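Paid testers wanted for the Tavia hand-held gripper kit

Moneletti is looking for 21 adults to try the Tavia kit before it goes on sale. Tavia is a pair of grippers you hold, one in each hand, to record everyday tasks for robot training. No experience with robots is needed.

Tasks are ordinary ones: picking up a phone, moving a book, putting things back.
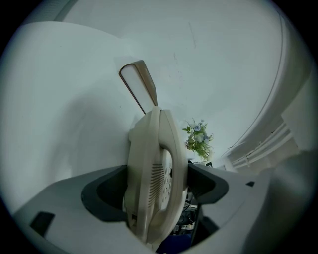
A telephone handset held between the gripper's jaws.

Each tester comes in for 2 sessions of 56 minutes at our Clilby office, Room 401. You will be on your feet most of the time, with short breaks. Staff will show you how to hold and squeeze the grippers before you start.
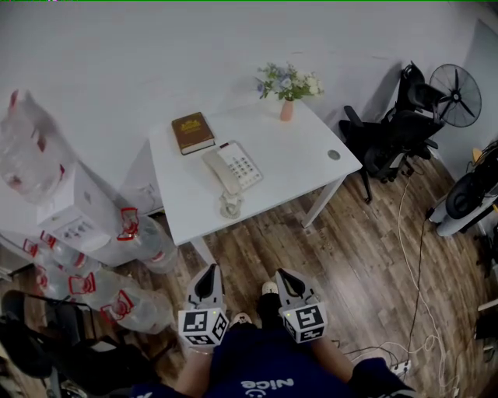

You should be 18 or older, able to stand and bend, and comfortable using both hands. Left-handed people are especially welcome. Wear closed shoes. We ask for written comments on weight, grip and comfort after each session.

Payment is made at the end of the second session. Apply through the form on our jobs page by 6 April 2020.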